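## 4. Opening the tower and changing an expansion card

Applies to the Dell towers in the Marneo workroom. For the small desktops, see section 6.

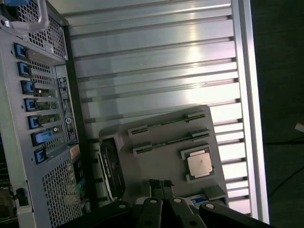

Read the whole section before starting. Allow extra time if the machine hasn't been opened since May, as dust will need clearing first.

### Before you start

1. Save any work and shut the computer down from the menu. Don't hold the power button in.
2. Switch off at the wall, then unplug the power cord.
3. Unplug everything else from the rear. Label the audio leads – they are easily mixed up when it all goes back together.
4. Press the power button once to discharge what's left in the supply.

**Caution:** Lift the tower by the carrying handle with your other hand under the base. Don't lift by the slot latches or the side bracket.

### Removing a card

1. Put on the wrist strap and clip it to bare metal on the chassis.
2. Open the side of the case and set the cover somewhere it won't be knocked.
3. Find the slot you need and open its blue retention latch. Leave the other latches closed.
4. Undo any cable attached to the card.
5. Hold the card by its edges and pull it straight out. If it sticks, check the clip at the end of the slot.
6. Put the card in an antistatic bag and write the asset number on the bag.

### Fitting the new card

1. Line the card up with the slot and press evenly until it seats.
2. Check that the metal bracket sits flat against the rear panel.
3. Close the latch. It should shut with light finger pressure.
4. If the slot is to stay vacant, fit a slot cover before closing the latch. Open gaps upset the airflow.

**Note:** Keep the mesh grilles at the rear clear. Leave the tower at least a hand's width from the wall and don't stick asset labels over the mesh or the warning sticker.

### Finishing up

Refit the side, reconnect the leads and switch on at the wall. If the new card isn't recognised, shut down and reseat it once. If that doesn't fix it, book the machine in with Leidy Lozano, extension 229.

Record the change on form 134 – old card, new card, slot position and your initials.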